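Packers and table staff wanted, school bag project, Sitdale

Hakmont School Supply is taking on seasonal packers for its backpack program. We fill backpacks with school supplies and send them out to elementary schools in and near Sitdale. The program started in 2015 and this season's order is 2490 bags. Most of the work is standing at a table, putting things into a bag in the right order and closing it properly. No experience is needed.

Posted May 13, 2023. Applications stay open until all the places are filled.

## The work

Each packer has one table and one bag on it at a time. The items are set out next to the bag before you start. What goes in changes with the grade. One table might have a calculator, a tin box, a folded cloth and colored pencils to deal with, and the next one something else. You work from a printed list.
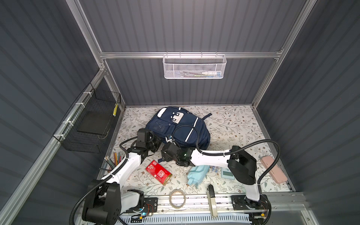 ## What you will do

- Check the items on the table against the list for that grade
- Open the backpack fully and look in every pocket for leftover paper or tags
- Put flat and heavy things in first, against the back
- Put small things in last, where a child can find them
- Close all zippers and snaps
- Fill in the tally sheet and move the bag to the outgoing shelf

Tables have a printed cover on them, a vine pattern with leaves and flowers. Please keep it flat. Pens and pencils roll into the folds and then we are short an item at the end of the shift. Between bags you clear the table, straighten the cover and wipe it down if it needs it. Food and drinks stay in the break room. 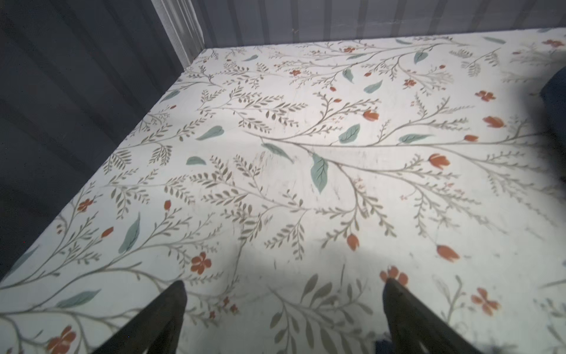 Table checks are done at the start and end of every shift, and the time is paid. If you find an item left over, tell the shift lead before you start the next bag. Do not put it in a drawer or guess which bag it came from.

## The bags

This season's bags are navy with light reflective trim. They have several zippers, a carry loop at the top and a small clear window for a name tag. We leave the name tags blank and the schools fill them in. Run each zipper once from end to end. A bag with a stuck zipper or a loose seam goes in the returns bin, even if it is already packed.

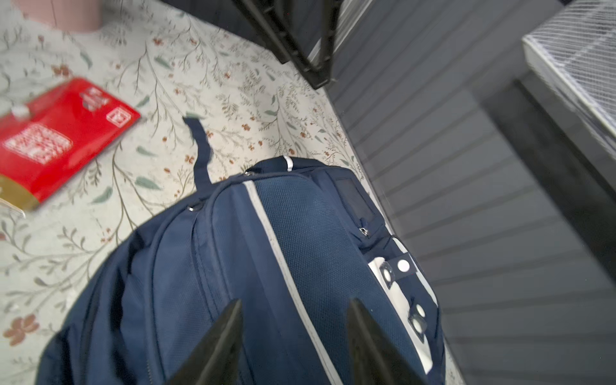
Packed bags are lifted by the carry loop and one side, never by a single strap. A full bag is not very heavy, but you will be lifting them all shift, so tell us when you apply if that is a problem. We have a few seated jobs doing lists and labels.

## Hours and pay

- Morning shift, 8:00 to 12:30
- Afternoon shift, 1:00 to 5:30
- Pay is $700 for a full two-week block of one shift, five shifts a week
- You can sign up for one block or more
- Training is on your first shift and is paid at the same rate

We have 58 places in all, split between Sitdale and the smaller packing room in Stultlow. Say which one you prefer. The Stultlow room runs mornings only.

## Who can apply

You must be 16 or older. Applicants under 18 need a signed form from a parent or guardian. You should be able to read a list in English and stand for up to two hours before a break. People who packed with us in March do not need to do the training again, but they do need to send a new application.

## How to apply

Pick up a form at the Hakmont front desk in Sitdale or ask for one by mail. Write your name, a phone number, the blocks you can work and your choice of room. Bring photo ID when you hand it in. We call people in the order the forms arrive, and if we cannot reach you after two tries we go to the next form.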